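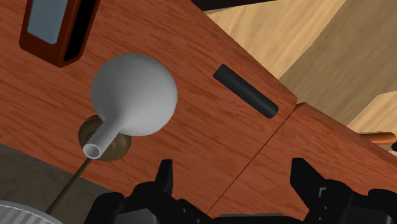 **1/** I have inherited a sideboard. I did not compete for it. Everyone else in the family turned out to have very small dining rooms, all of a sudden, on the same afternoon.

**2/** It's seven feet long and was made by Ukilitz, a company that apparently believed every household would one day need to hide a canoe.

**3/** Family legend says it's worth a fortune. Family legend also says we're related to a duke, and that my great-aunt invented a kind of gravy.

**4/** First stop was Jaunzems, the auction house in town. I sent photos. They wrote back with a very kind paragraph about "the current market for larger brown furniture." I've been broken up with in fewer words and felt better about it.

**5/** I asked what they'd estimate. They said $30. I asked if they meant per drawer.

**6/** They'd also charge a fee to pick it up, a fee to store it, and a fee if it didn't sell. I did the math on the back of the envelope and would end up owing them a sideboard and a half.

**7/** So, online listings. For those who haven't sold furniture this way, it's like speed dating, except every person opens with "is this available" and then leaves the country.

**8/** Selected messages so far:

- "is this available"
- "would you trade for a kayak"
- "can you measure it" (measurements are the second line of the listing)
- "is it heavy"

**9/** Yes, it is heavy. It has its own weather.

**10/** The kayak person has followed up twice. I'd like it noted that I looked up the kayak.

**11/** Somebody offered $327. Not 325, not 330. I have thought about that seven more than I've thought about some jobs I've had.

**12/** Accepted on the spot. Buyer lives in Irilau, which is two counties over and has one bridge with opinions about trucks. Buyer asked if I could deliver. Buyer has "a bad back and a hatchback."

**13/** Got a quote from Gronon, the movers with the cheerful radio ad. The ad does not mention money and now I understand the creative choice.

**14/** Delivery would cost more than the sideboard. I explained this to the buyer, who said, and I'm quoting in full, "hmm."

**15/** That was the last I heard from Irilau.

**16/** Meanwhile I've been emptying the drawers, which I'd put off on the theory that a buyer might want them as a surprise.

**17/** Inventory: birthday candles in every number but the ones anyone turns. A warranty for a blender. Batteries I wouldn't put in a room with a child. Four identical gravy boats, which I admit helps the great-aunt's case.

**18/** Also a folder of receipts, including the original one for the sideboard. Price paid: $3744. In the money of the time! You could have bought a car. You could have kept the canoe in the car.

**19/** I told my mother. She said, "See, I told you it was worth something." I've decided to let her have this.

**20/** A few of you have asked why I don't paint it. A few others have seen those replies and are now fighting in my mentions. The pro-paint side wants sage green. The other side wants me to think about what I'm doing to the grain.

**21/** I posted a poll. It came out nearly even and I lost followers on both sides, so we can stop pretending this is a hobby account.

**22/** Tried giving it away to the thrift store. They take furniture "under five feet or upholstered." I considered a blanket.

**23/** Things I've put on top of it since it got here, temporarily: mail, keys, a lamp, the other mail, a fern, the printer, one glove.

**24/** Things I've put in it, temporarily: the tablecloths, the good glasses, the bad glasses, tax stuff, wrapping paper, the blender. I now have a warranty for a different blender right there with it, so that's organized.

**25/** My kitchen counters are clear for the first time since I moved in. I resent how nice this is.

**26/** Took the listing down this morning. Just for now – summer's a slow season for brown furniture, says me. I'll relist in September when the serious buyers are back from wherever they go.

**27/** Within the hour: "is this still available"

**28/** It was the kayak guy. He's willing to throw in the paddles.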